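September | By the Features Desk
Last updated 6:26 p.m.
2 min read

Savar, a paid matchmaking app, says its members are "ready for marriage." I paid for six weeks and got 113 matches, two of whom wrote back.

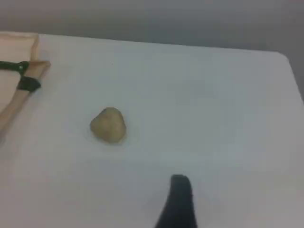
A small lump on a white tabletop.

Its rival, Jever, sells a compatibility score.
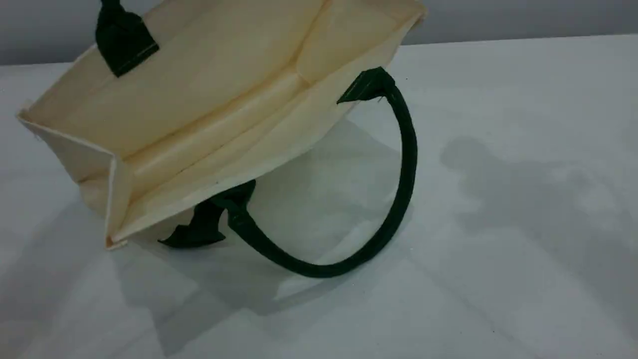
Standen charges extra for a human matchmaker - mine asked 26 questions, mostly on income. Members get a welcome gift too. A cream tote with green handles is nice enough, but I'd have taken a date.

Rosales promises refunds. I'm still waiting.

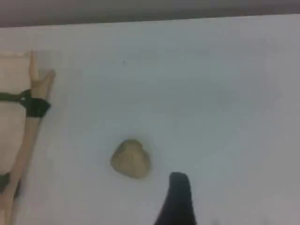
Roughly heart-shaped, at best.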